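Reporting success rates from simulated tabletop trials
Posted in Methods and Evaluation by Clarnton Teaching Laboratory

Our laboratory is preparing a short report on a two-arm manipulation policy trained entirely in simulation. The evaluation used 16 start layouts, each run with 3 random seeds. The virtual workspace is a white tabletop with household and office items, and the policy receives rendered camera views only.

We intended to give one success rate for the whole set. A colleague has objected that the seeds are not independent of the layouts and that a single percentage would overstate our certainty. We should be grateful for advice on how the figure ought to be presented, and on whether close views such as the following belong in the main text or in an appendix. 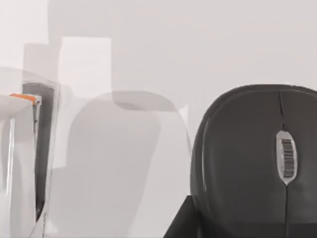
Aino Laitinen
Your colleague is correct. Runs which share a layout tend to succeed or fail together, and they should not be treated as 48 separate trials. Please calculate the rate for each layout first, then resample the layouts to obtain an interval. The interval will be wider than the one you have now, and readers will trust it more.

I would also ask you to state how a success was judged. In the Norarthorpe evaluation, two people applied the written rule to the same recordings and disagreed on cases where an item had been released close to the edge of its target. The rule was rewritten and all recordings were scored again. Furniture and storage units near the working area deserve a sentence as well, as contact with them may or may not count as a failure under your rule.

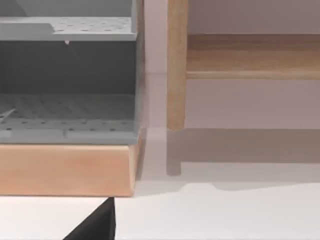 Whichever choice you make, it must be fixed before the final runs are scored. Camera views may go in the appendix, provided the main text names the views given to the policy.

Enda Mac Suibhne
I agree with the above on resampling. I would add that lighting should be reported as a separate condition. When we repeated the Lengyel tests with cast shadows switched off, the ranking of our two policies was reversed, and the original report had not mentioned shadows at all.
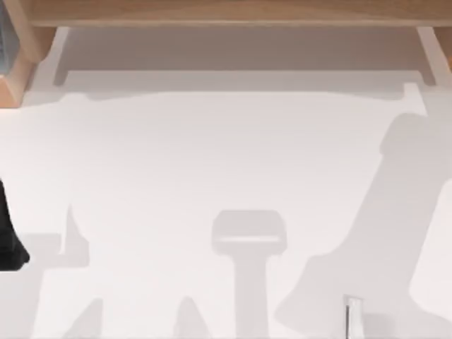 A small table with one row for each lighting setting is sufficient. The seeds, the simulator version and the time limit for each run should be listed beneath it. If the same layouts were used to choose the final checkpoint, this must be declared, and a fresh set should be prepared if time allows.

Drurnholm
We just average everything and give the standard deviation. It has never been queried.

Aino Laitinen
With respect to the last reply, a standard deviation over pooled pass or fail results adds very little to the rate itself. I would not recommend it for this report.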